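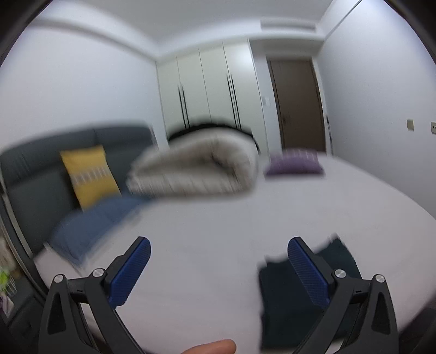
The bed with the white sheet, the duvet rolled up.

14 July 2026

I slept badly again, so I was early at the bus stop and had time to study the frost on the grass. Skaltbridge is not so cold as my old city, but the houses here keep no warmth inside. In my country we say that winter stays outdoors. I tried to explain this to my neighbour and she laughed, and then she lent me a heater. It is small and smells of dust, but I was very glad.

English class was about the past perfect. I had studied it before I came (there, I used it!) and still I made six mistakes on one page. The teacher gave us a list of 91 irregular verbs to learn. My favourite is "to forsake", although I don't believe I will need it at the bakery.
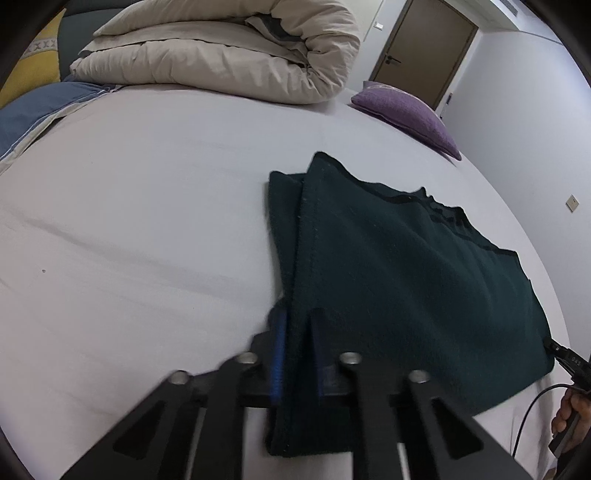 After class I walked home by the river to save the fare. The water was high and brown, and two pelicans were sitting on the old jetty as if they had paid rent for it. I bought leeks and barley at the market and made my grandmother's soup. It wanted more pepper. I ate two bowls anyway and practised my verbs aloud while the pot was soaking.

My sister rang at 11 and we talked too long. She asked if I am homesick. I said only in the evenings. Tomorrow I must pay the electricity and ask about the Saturday shift.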